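Temps de lecture : 4 minutes

Visite chez Prureo, en novembre : combien coûte de préparer un robot à la vaisselle ?

Notre atelier Drullelar prépare le budget d'équipement de l'année prochaine, et c'est moi qui ai été envoyé chez Prureo pour la journée de visite. Je suis arrivé à 9 h 40, un peu en avance, et j'ai attendu dans le couloir avec deux personnes de chez Whiteley qui venaient pour la même question que nous : faut-il acheter les pinces à main maintenant, ou louer pendant une saison ?

Kieran Lockwood nous a reçus. Il est responsable des achats et il parle vite, j'ai donc noté surtout les chiffres. La paire de pinces, avec câbles et logiciel, est facturée 3,000 euros (je recopie comme c'est écrit sur sa feuille). La location est de 66 euros par jour, avec un minimum de 20 jours. Après, nous sommes passés dans la pièce de travail.

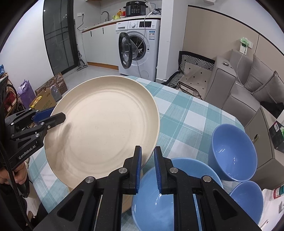 Le prix de la paire n'est pas la plus grosse ligne du budget, et c'est la première chose que j'ai apprise. Il faut compter les heures de la personne qui tient les poignées, les pièces d'usure et les objets à manipuler. Pour les pièces d'usure, j'ai posé la question des patins bleus au bout des doigts, parce que ce sont eux qui appuient sur le bord de l'assiette. Ils se vendent par sachet de 30 et ne sont pas compris dans le prix de départ. Chez nous cette ligne n'existait pas du tout, je l'ai ajoutée le soir même.

Pour la vaisselle, M. Lockwood conseille de l'acheter dans un magasin ordinaire et de prendre des formes différentes, plates et creuses. Une surface brillante ne donne pas les mêmes reflets qu'une surface mate, et son équipe veut les deux dans ses enregistrements. Il m'a aussi déconseillé de louer un local spécial. Un logement meublé suffit, avec une table solide et assez de place pour que la personne puisse tourner autour – le loyer est alors une dépense simple, que la comptabilité comprend sans explication.

J'ai demandé s'il fallait deux pinces par personne ou si une seule pouvait suffire au début. Sa réponse était claire : pour les grands bols, on travaille à deux mains, donc la paire est l'unité d'achat. La société Basirlow, qui vend un modèle concurrent, accepte de vendre à la pièce, mais la garantie est plus courte. Je n'ai pas vu ce modèle et je ne peux pas le comparer.

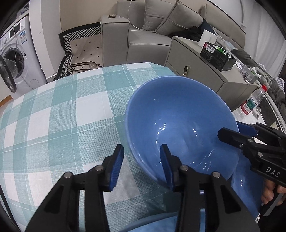
Ce que je propose pour notre budget

Je propose de louer une paire pendant 20 jours, ce qui fait 1 320 euros, et de décider ensuite. Si nous dépassons 45 jours dans l'année, l'achat devient plus favorable – mais il faut d'abord savoir qui, chez nous, aura le temps. Je demande aussi une ligne séparée pour les patins et une autre pour la vaisselle.

Il me manque encore le coût du transport et le délai de réparation. M. Lockwood a promis de les envoyer par courriel.

Ce site utilise des cookies pour mesurer son audience. Accepter | Refuser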